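How I Finally Sorted Out the Tall Cupboard

Posted in Home & Tidying

I've been putting this one off since we moved to Travbridge, so forgive me if it rambles. We have one of those narrow kitchens with wood on every side, and in the corner there's a tall gap between two panels that had turned into the place where long things went to be forgotten. Brooms, the ironing board, a curtain pole from the old flat, a roll of wrapping paper I'd been hunting for since Christmas! In July I took the whole lot out and did it properly, and it took me an afternoon and one evening (there was a tea break that got out of hand).

What you'll need

A tape measure, a soft pencil, a small spirit level, a screwdriver that fits your screws, a damp cloth and a dry one. A helper is nice for holding things upright. I used a rail kit from Tirkar for the hanging part, but any upright rail with screw-on fixings would do the job.

Step one: empty it completely

I mean all of it, right to the back. Put everything on the floor somewhere you won't trip over it and then leave the gap empty while you wipe it down. Go with the grain on bare wood, wring the cloth out hard first, and follow with the dry one. Ours had a sticky patch that I think was golden syrup, and warm water with a drop of washing-up liquid shifted it.

Step two: measure twice, and measure the top as well

My gap is 52 cm wide at the bottom and I very nearly bought everything to fit that. Then I measured higher up and it was narrower, as old houses like to be. Write both numbers down and shop for the smaller one. Jot down the length of your tallest item too – mine was the mop.

Step three: look at your fixings before you hang anything

Old brackets come loose so slowly that you don't notice. Go round every screw by hand and give each a gentle turn until it's snug. Stop there! I once carried on turning and split a lovely bit of beech, and I still think about it. Give shiny black metal a wipe at this stage too, as it shows every fingerprint.
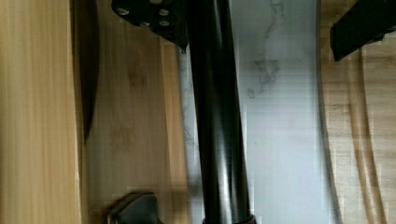 Li-hua Yuen
Home and tidying writer

Step four: decide what deserves to stay

I went through the pile on the floor with a mug in one hand. Anything I'd used since spring went on the left, everything else on the right, and the right-hand pile was enormous. The curtain pole went to my sister, who has the windows for it. One broom had hardly any bristles left and went out with the rubbish. The wrapping paper I kept, obviously.

Step five: put the long things back

Heaviest first, and as near the floor as you can manage. I stand the ironing board at the back, hang the brooms by their handles with the heads up, and keep the mop at the front where the air gets to it. Leave a hand's width between things if you've got the room, so you can pull one out without the rest following it (I speak from experience, and from a bruise).

If you've got thin, light bits like canes or blind rods, an old umbrella stand tucked into the corner does very well. Mine cost 13 pounds second-hand and has a dent in it.

Keeping it that way

I have a quick look when I change the hoover bag, check the screws again, and take out whatever has sneaked in. Last time it was a cricket bat and a spare shower rail. The shower rail is now in the loft, and I'm still arguing with my son about the bat.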